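Davberg compares two grippers on kitchen tasks

The automation group at Davberg has started a comparison of two gripper settings for its two-arm work table, and the first results were shared inside the company in July. The table is arranged like a small kitchen, with a drawer cabinet, a mug tree, a plate rack and a basket of corn. Each task is repeated 100 times with the same controller, made by Noltico, so that only the fingers and the closing force are different.
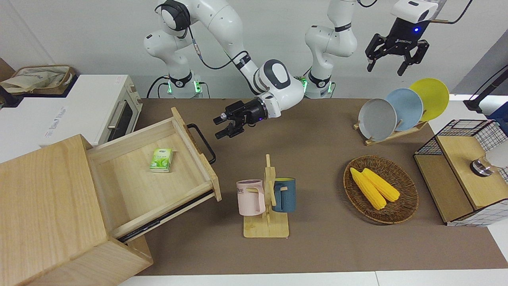

Felicidad Tolentino, who plans the trials, chose the drawer as the first task. A drawer looks simple, she explained, but the arm must hold the handle, pull in a straight line and let go without pushing the front panel back. With the harder setting, the arm lost the handle 3 times. With the softer setting it lost it more often, mainly when the pull began too fast.

The group also wants to know how much the position of the wrist matters. For this reason the arm comes to the handle from the side in one half of the trials, and from a higher angle in the other half.
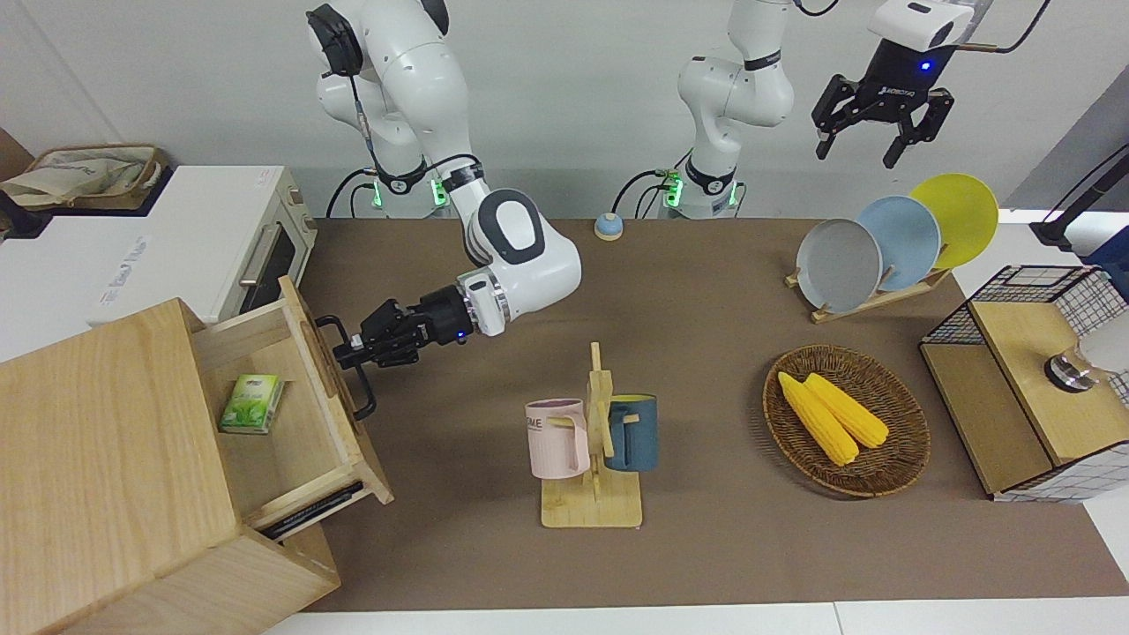 Rommel Cabrera was less sure about the plan, and remarked that a drawer alone will always favor the harder grip, so the plates should be tested before any setting is chosen. Tolentino agreed to move the plate task forward.

A second question is the camera view. The controller can use the fixed camera or one that looks down from the head position, and the two do not always agree on where an object is. The group will run both views for each task and keep the records separate. 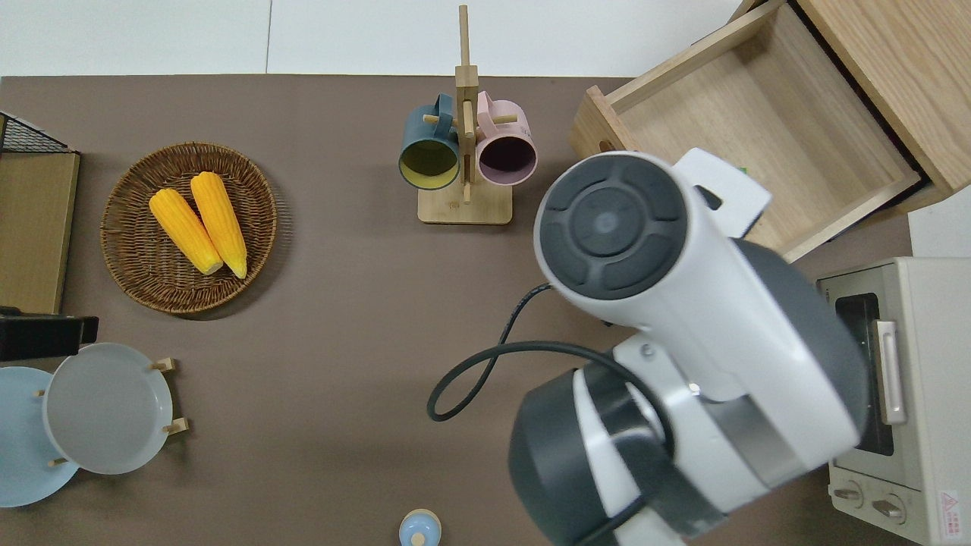 Mugs come after the plates, and they are expected to take the longest. In total 700 trials are planned. Eduardo Mangubat will prepare the report, and the settings will then be sent to the Clerard workshop for a repeat on a second table.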